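Workshop Tips: Wooden Control Panels, and the Table They Live On
By Salamatu Tetteh
Updated 2021-03-05

I get sent a lot of tips for this page and I throw most of them out. Toothpaste for scratches, a raw potato for getting out a broken bulb, rice for anything that has ever been near water. My rule is that I try a thing on something I own before it goes up, and if I haven't tried it I say so.

This round is about small homemade electronics with wooden fronts. Every other person at our shared shop in Godby seems to be building one: a bit of laser-cut wood, a joystick or a couple of buttons, some engraving, a cable going off to a screen. They look good on the first day. By the second month the wood is gray around the stick, the engraving is full of crumbs and the cable has a kink in it.

Cleaning the wood

Start dry. A soft paintbrush, the cheap kind with the floppy bristles, gets more out of engraved letters than any cloth will. Brush across the letters first and then along them. Hold the panel upright while you do it so the dust falls off the front and doesn't settle in the slots.

If it's still grubby, use a cloth that has been wetted and then wrung out until you think it's pointless. That is the right amount of water. Thin wood drinks it up fast and then bows, and I have yet to see a bowed panel go all the way back flat, whatever the forums say about leaving it under a stack of books. I left one under books for 18 days. It was a slightly flatter bowed panel.

Skip the furniture polish. It leaves a film that makes the next coat of anything bead up, and it carries soot out of the engraving and smears it over the pale part. The same goes for baby wipes, which people swear by. I tried them on an offcut and got a tan halo around every letter.

Finishing it before it gets dirty

Much easier than cleaning. Two thin coats of a clear water-based finish, with the parts taken off first. I know, nobody wants to take the parts off. Masking tape around a joystick base does half a job and you will see a ring where it stopped.

I was given a tin of Skaltden board wax and told it would do the same in one coat. It smells nice. It did keep fingerprints off for a while, but it went soft under a warm hand and picked up lint, so I've moved it to the drawer with the bread board. If you like wax, use it on the edges, where nobody rests a thumb.

Test on the back before you touch the front. Some clear finishes yellow pale wood more than the label lets on.

Engraved lettering

Keep it bigger than you think. Small text looks crisp on the computer and turns to mush on the wood, especially where the grain has a hard stripe. If you want instructions on the panel, put them on a printed card and keep the engraving for the name and the one symbol people need.

People ask whether to fill the letters with paint. I wouldn't, on bare wood. Paint creeps along the grain and you end up sanding, and sanding takes the top off the letters. Seal first, fill second, wipe while it's wet. Even then my first two went in the bin.

Joysticks

The stick itself needs very little. Lift the rubber or plastic skirt if yours has one, blow out what's underneath, put it back. Spray cleaner down the shaft is the tip I'm sent most often and the one I like least. Some sprays are fine on metal contacts and bad for plastic, and the can will not always tell you which one you bought. If you do spray, read the whole label, unplug first and let it dry overnight.

A stick that feels loose usually has loose screws. Check them before ordering anything. I once waited 7 days for a new part and then found the old one was held on by a single screw and some optimism.

Where it sits matters too. A panel lying flat at the front of a table gets leaned on. Set it at an angle, with a bit of non-slip shelf liner underneath, and leave enough room that the person using it can rest a forearm on the table. A lot of the damage I see is from people propping their weight on the control itself.

The table

White tops are popular and I understand why. You can find a dropped screw on one. They also show every pencil mark, and a melamine eraser sponge, which gets recommended for this constantly, will dull a glossy top if you scrub in one spot. Use rubbing alcohol on a cloth for pen and plain dish soap for the rest. Try a corner first.

Decide what is allowed to stay on the table between sessions. Mine is the screen, the panel and whatever is plugged into both. Cases, boxes and tools go underneath or on a shelf. The trouble with a soft zippered case is that it looks tidy sitting there, so it never gets put away, and then it is in the way of every cable you run. 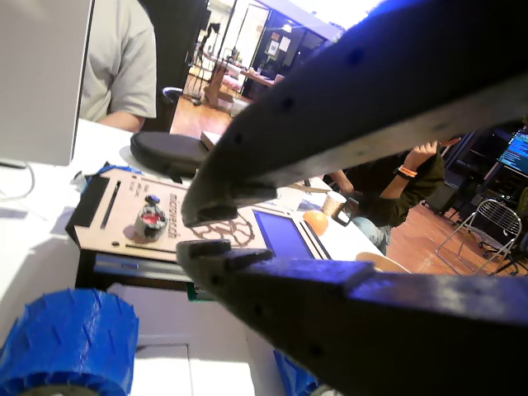 Is a padded zippered case good enough to store a joystick in?

It's good enough for a loose joystick or a small controller, provided the stick isn't being pushed sideways when the zipper closes. For one mounted on a wooden panel, use a box with stiff sides, because padding does nothing to stop thin wood from flexing.

While we're on cases: the ones sold for electronics and the ones sold for headphones are often the same sort of thing at different prices. Bring the item with you and see if it fits. Ayaaba, the hardware place near the ferry road, keeps a basket of odd ones by the register, and I've done better there than with anything ordered online by its measurements.

Take the batteries out before anything goes in a case for more than a couple of weeks. Leaked battery on raw wood leaves a mark that I haven't managed to get out with vinegar, lemon juice or swearing.

Cables

Thin cables curl because they were wound tight, usually around somebody's hand. You can relax one by laying it out straight in a warm room for a day or two with a book on each end. Please don't use a hair dryer. I've seen it suggested on three different sites, all with the same wording, and I don't believe any of them tried it. The cable I did it to went shiny in one place and has been stiff there ever since.

For keeping a cable at the back of the table I tested the Numon stick-on clips against a binder clip clamped to the table edge. The Numon pack says they're good for 1,000 openings. I can't tell you, as the adhesive let go long before I got that far. The binder clip is still there. You thread the cable through the wire loop of the clip and it drops right in if the plug is small enough. It's ugly and it works on any table with an edge you can get a clip over.

Leave slack at the panel end. Roughly a hand's width is plenty. Too little and every tug goes straight to the solder joint – too much and it ends up under somebody's elbow.

Label both ends. Masking tape folded over into a flag, written in pencil, holds up better than marker, which rubs off on my fingers. Printed labels look smart and mine all peeled by December.

Screens and sitting positions

Two people at one table, with a screen between them, is a common setup and a bad one for cables. Whoever sits behind the screen gets all the wires. Turn it sideways to the long edge if there's room, or at least run everything off one side so that person has somewhere to put an arm down.

Wipe the back of the monitor once in a while. The vents fill with dust, and if you have a laser cutter or a sander anywhere nearby, they fill with worse. Dry brush again. Canned air is fine outdoors. Indoors it moves the dust to the next table.

Slots and cutouts

If you're cutting a slot in a panel for a cable or a card, round the corners. Square corners are where thin wood splits, and a split there runs straight toward the nearest screw hole. A drill hole at each end before you cut, or a curve drawn in the file if you're using a laser, takes care of most of it.

For a split that has already started, work wood glue in with a scrap of paper, clamp it between two flat pieces with baking parchment so nothing sticks, and leave it alone until morning. Superglue is quicker and I used it for years. It leaves a dark stain on pale wood and it's brittle, so the split tends to come back beside the old one.

The smell

Fresh laser-cut wood smells like a campfire and people write in wanting it gone. Baking soda in a bag got me nothing. Coffee grounds got me wood that smelled of campfire and coffee. Wiping the cut edges with a barely damp cloth takes off the loose soot, and that helps more than anything I've put in a bag with it. After that it's air and patience. Sealing the edges speeds it along.

Still untested

Three tips came in that I haven't got to. One is rubbing a candle stub on the underside of a joystick skirt to stop it squeaking. One is clear nail polish over engraved letters, which I have doubts about. The last is storing panels upright in a dish rack, and I like that one, but our rack holds 5 and somebody keeps putting mugs in it.

If you've tried any of these on something you cared about, write and tell me how it went, and say what kind of wood it was.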